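MURNELL RESIDENTS TO OPEN THE CLENELL READING ROOM IN FEBRUARY

Former feed store becomes a place to read, repair furniture and get warm

MURNELL -- December 26, 2018 -- After two winters of sanding, patching and more than a few arguments over paint, the Clenell Reading Room will open its doors in February in the old feed store on Apaza Street. It will be the first public reading room in town since the Danen Branch closed, and we could not be happier to share the news!

The room will start out with 1268 books, nearly all of them given by people who live within walking distance. Local history has its own wall. So do mysteries, which came in by the boxload from the day the call went out and haven't slowed down yet. Children's books are on the low shelves by the front window, where the light is best in the afternoon.

Much of the furniture is secondhand and was fixed up on site. Tables came from the Danen Branch, along with a card catalog that will be used for seeds in spring (bring your extras, labeled if you can). Shelves were built from boards saved when the feed store's loft was taken down. A Saturday-style workshop didn't suit everyone's schedule, so the repair bench ran on weeknights instead, and 199 people took a turn at it over the two years. Some came to learn how to reglue a chair and stayed to do six.

The finishes were left for last. After a long back-and-forth, the group settled on pale grey and plain wood tones, which go with almost anything that gets donated and are easy to touch up.

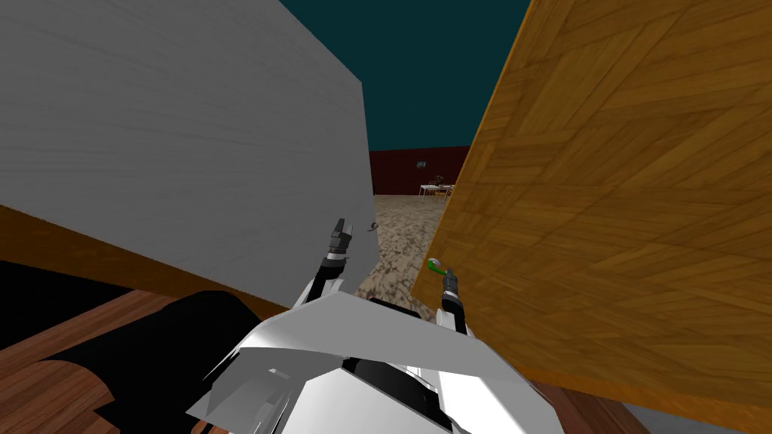 Percy Marulanda remarked that the old feed store used to be the place where you heard everything first, and that a town with nowhere to sit indoors for free gets quieter every year. Marulanda would like to see the big table full on opening day, with the good chairs taken and people sharing the bench along the back wall.

There will be plenty to fill it. A story hour for small children is planned, as well as an evening group reading its way through the letters of the Clenell family, who ran the store for three generations. The letters -- 342 of them, some only a line or two long -- were found in a dry goods tin under the office stairs. Copies can be read at the front desk.

The repair bench will stay, too. Anyone with a wobbly stool or a drawer that sticks is welcome to bring it by and work on it with the tools provided. Glue, clamps and sandpaper are free to use. Please carry in only what you can carry out.

Borrowing is free and does not require a card. Write your name, the title and the date in the ledger at the desk, and bring the book back when you're done with it.

Book donations are paused until after the opening so that the last boxes can be sorted. Good reading lamps and bookends are still very much wanted.

The Clenell Reading Room is at 384 Apaza Street, Murnell. Opening hours will be posted on the front door.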